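Unit 6: Plant models for controller testing
Tutor: Mwanaisha Makori

Read this before the lab. You will need the Erengate pump model and your notes from Unit 5 on transfer functions.

A plant model stands in for the real machine while a controller is being designed. In this unit the plant is a water pump with an electric drive. The model has 22 parameters, but you will only change the pipe length, the valve setting and the motor inertia.

Fixed and variable step solvers

A variable step solver shortens its step when signals change quickly. It suits desktop work. On the test bench the model must finish each step before the next one is due, so we use a fixed step of 10 ms. Check the longest step time in the log as well as the mean.

Setting up the run

Load the base file and run it once without changes. The shaft speed should settle at 1,816 rpm. If it does not, reset the valve setting and run again. Save the log under your own name, then close the valve in steps and note the overshoot each time. 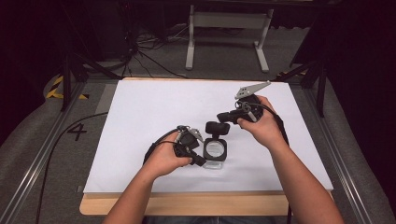
Why does the model become unstable when the step is too long?
The solver assumes that the slopes it calculates hold for the whole step. If the fastest part of the model changes a lot within that time, the error grows from one step to the next.

Hand in your log and one page of comments to Erick Swai by 12/27/24. Unit 7 covers sensor noise.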